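26 Dec 2018

Boxing Day. Up at 6, which I hadn't planned, but the kookaburras had other ideas. Twenty-seven degrees by breakfast according to the thing on the verandah. Ate cold ham standing up and two of Lieselotte's spice biscuits, which have gone a bit soft in the tin.

Yesterday was fine. Lunch was late, the potatoes were later, and Murray carved. He and Lieselotte stayed until dark and he talked for most of it about moving the boat down to Hastemcombe in January. He has a mooring lined up and wants me to go with him as crew. I said I'd think about it. I get seasick past the heads and he knows it.

Main job for today was the family papers. Mum's boxes have been in the spare room since the funeral and I told myself I'd start on them the day after Christmas, when there's nothing open and no one rings. Cleared the dining table, put the fan on and got stuck in.

First box was mostly electricity bills. Mum kept every one from the Carnov Street house, held together with bulldog clips that have rusted onto the paper. I kept one from each decade and put the rest in the recycling. Under those were her recipe cards, and under the cards were the letters from her brother when he was working out west on Merodach station. I had heard about these letters all my life and never seen them. I'd pictured a great bundle. It's a thin one, in a chocolate box.
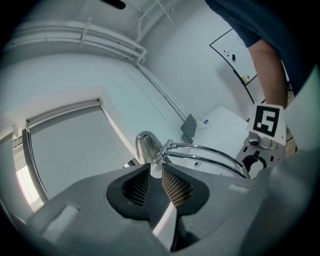 He wasn't much of a letter writer. Most of it is weather and sheep. He writes that the track in is 262 miles from the railhead and that he felt all of them. He asks for socks in nearly every letter. In one he says the cook has walked off and they've been living on mutton and golden syrup, and in the next he doesn't mention the cook at all, so I don't know how that ended. He signs off "your brother" every time, with his full name after it, as if she might have mixed him up with someone else.

Put them in date order as best I could. A few have no date, only the name of the station. The postmarks help where the envelope survived. I've started typing them up. Did 5 before lunch and my eyes were gone by then. His handwriting slopes backwards and he crosses his t's with a line that runs over the whole word.

Lunch was ham again, with the last of the beetroot. Watched an hour of the cricket. Fell asleep for some of it.

Lieselotte rang at three to ask whether she'd left her good platter here. She had. Told her about the letters and she said to scan them before I handle them any more, and to take the clips and staples out. She's right. She offered to run them through the scanner at her work when they open again in January, but I think I'd rather not let them out of the house. I'll see what a flatbed costs in the sales.

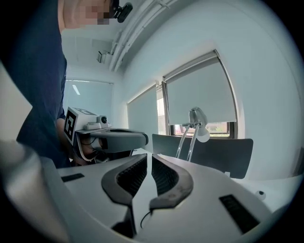 Went back to it once the sun was off that side of the house. Second box is photographs, nearly all loose, hardly any with names on the back. There's a run of them from a picnic by a river that I think is the Caron side of the family, going by the noses. Mum would have known the lot of them. I should have sat down with her and a pencil while I had the chance. I did mean to. I've put those in a separate envelope to take to Murray, whose memory for faces is better than mine, though he was only little then.

Also found my school report from grade six. Arithmetic satisfactory, talks too much. Kept it.

Gave up at half past six and watered the tomatoes. One of them has split and something has been at the lower leaves. Picked what was ripe. The tank is down further than I'd like and there's no rain in the forecast until the new year. Took the bin out, brought the washing in, had toast and a tomato for tea because I couldn't look at the ham.

Three boxes still to go. The big one has Dad's writing on the lid and I think it's the tax. I'm leaving that for last.

To do tomorrow: platter back to Lieselotte, ring Murray about the boat, bulldog clips out of the rest of the bills, bread, milk, fly spray.

Recent entries
Christmas Eve and the pudding cloth
The last of the apricots
Murray's new mooring
A cool change, finally
Cleaning out the gutters
Older entries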